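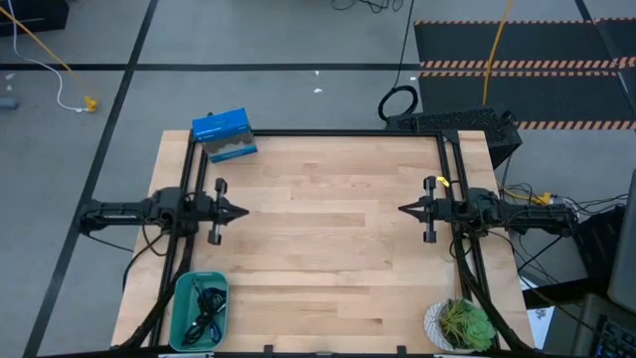 The two arms, nose to nose, succulents in the corner

November, late evening. My shoulders are killing me! I spent the whole afternoon steering both arms by remote, showing them how to pass a sponge across the gap, and Pieter Nijs kept a tally – 193 passes, 4 of them dropped. The left hand still feels slow to me. Ilse thinks I squeeze too early and she's probably right (annoying). Tomorrow we try it by hand, pushing the joints ourselves. Must bring a sandwich.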